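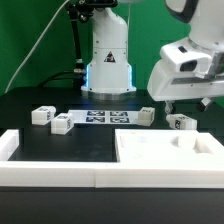 Why does a robot arm that worked fine at lunch start missing cubes by mid-afternoon? In our case the camera had slipped on its mount, a tiny bit, and every position it worked out for the arm was off by the same tiny bit.

I love this problem! It cost me most of an afternoon and I'd happily do it again. The job on the Grillo cell is simple on paper: find a cube by the square black-and-white markers on its faces, pick it up, put it down where it belongs. We'd had a lovely long run of good picks, 900 of them, and then the gripper came down and closed one finger on top of a cube. The arm felt the push, threw a collision fault and stopped dead, exactly as it should. I cleared it, ran it again, same thing. Different cube, same thing.

So of course I blamed the gripper (I always blame the gripper). Off came the fingers, on went the fingers. No change. Then I blamed Normand Girard's new grasp code, and he was very nice about it, and he was right to be, because the code was fine.

It was Rory Tosh who asked when I'd last checked against the printed sheet. We keep one flat on the table with four markers on it, two by two, and the arm knows where those ought to be. I ran the check and there it was: 8 millimeters off, all four markers, all in the same direction. A clamp screw on the camera bracket had worked its way loose. With that much error the open fingers can't clear the sides of a cube, so down they go, right onto the top.

I tightened the screw, added a lock washer, redid the calibration and went back to picking. We're at 26 clean ones as I type this, so I'm not declaring victory yet, but the numbers on the sheet haven't budged.

Two changes for anyone at Desbridge who shares the cell. The sheet check now runs by itself before every session, and if any marker is more than 2 millimeters out the arm won't start. And please don't clear a collision fault twice in a row! I did, and I got away with a scuffed cube. Put your initials in the log and come find me first.

Next up is a paint mark across that screw head so we can spot it turning. Rory has the paint pen.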